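Archive > Aviation History > Mirport Airfield Records

# Mirport Airfield Records

Welcome, and thank you for stopping by! The set gathers 2,905 transcribed entries from the wartime logbooks kept at Mirport and its little satellite strip at Evside, covering 234 airframes in all - trainers and transports for the most part, with a few bombers passing through on their way elsewhere.

Each row is one logbook line, with the serial number, the unit, the field and whatever remark the clerk cared to add (some were wonderfully chatty, others wrote nothing for weeks).

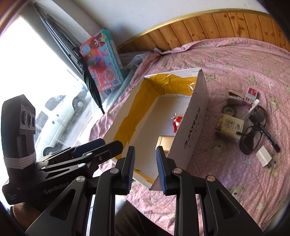

## Known gaps

The Evside book for February is missing 12 pages, and the Ogola detachment used its own serial shorthand, so please check those rows against the scans before quoting them. Spellings are left just as the clerks wrote them.

## Use

Free for research and family history. Please cite it as "Mirport Airfield Records, Benix edition."

Contact: the Benix records desk | Back to top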